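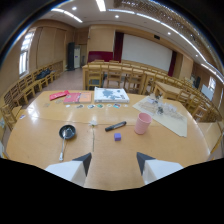 Ticket 777
Site: Dellcombe, open day demonstration
Opened by: Ingvar Brynjólfsdóttir
Date: Sunday, July 18, 2021
Priority: 2
Status: Closed, one item carried over

Problem reported
Gripper fails to close fully on the purple cube during the visitor demonstration. Fingers stop short and the controller logs a travel fault. Larger items, including the pink cup, are picked up normally. The fault appeared after the morning session.

Setup
Laxdal controller, Wemden two-finger gripper, standard grey tips. Items laid out on the wooden table at the front of the hall, daylight from the side windows, ceiling lights overhead. Controller settings unchanged from the April visit.

Log
Entry 1. Restarted controller. Fault returned on the first attempt at the cube.
Entry 2. Ran 20 open and close cycles with nothing between the fingers. No fault. Motor current normal throughout.
Entry 3. Tried the marker pen. Fault on three attempts out of five. Small items only, so checked the minimum width setting.
Entry 4. Minimum width found at the value for the Palwood tips, which are thicker. The profile loads by default after a power cut. Site confirmed the hall supply tripped over lunch.
Entry 5. Loaded correct profile and saved it as default. Repeated cube pick 19 times without a fault. Pen also fine.

Cause
Wrong tip profile loaded at start-up.

Carried over
Frying pan turns in the grip when lifted by the end of the handle. Not related to this fault. Operators to take it closer to the pan until the grip force has been reviewed. Raised separately with Wemden.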